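Notebook, April, Irik bench, entry 23

Started at 9:40. Carrying on with the swing-lid bin task for the Quansah set. Until now we have trained on whole episodes and let the policy sort out which parts matter. The plan for this round is to cut each demonstration at the points where the gripper width settles, and weight the short pieces near contact more heavily than the long reaches. Clomutent does the cutting. I only changed the width threshold and left the smoothing as it was.

Setup is two hand-held grippers, one per hand, bin in the middle of the table with the plastic bag at its base and the gray rod to the right of it. Stands stay on their tape.
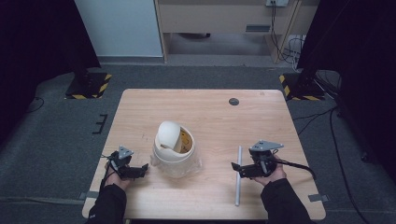 The old threshold was splitting one grasp into several pieces whenever the operator's squeeze wavered. With the new one, 3 episodes in the check batch still split wrong, all on the bag. Thin plastic gives almost no width signal, so the cutter sees a closed gripper and can't tell a held bag from a missed one. I marked those by hand and moved on.

Segment count after the rerun is 3489, from 1295 episodes. Training started on the Wustness machine before lunch. Loss looks the same as the last run so far, which tells me little.

Also went over the wrist views. The tabletop has gray smudges and pencil-like marks, and I want to know if the policy is using them to find its place. Will shift the crop at random in the next run and compare. Don't clean the table before then, please.

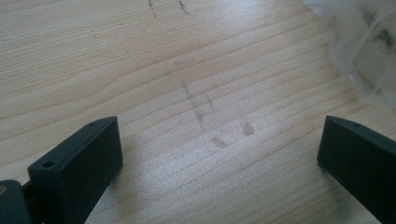 Why not cut on gripper speed instead of width?
Speed was tried first and it cut too often. Operators slow down and speed up all through a reach, and most of those cuts had nothing to do with contact.

To do: rerun the bag episodes with a lower threshold on the right gripper only, save the old segment file under a new name, check the time offset between left and right.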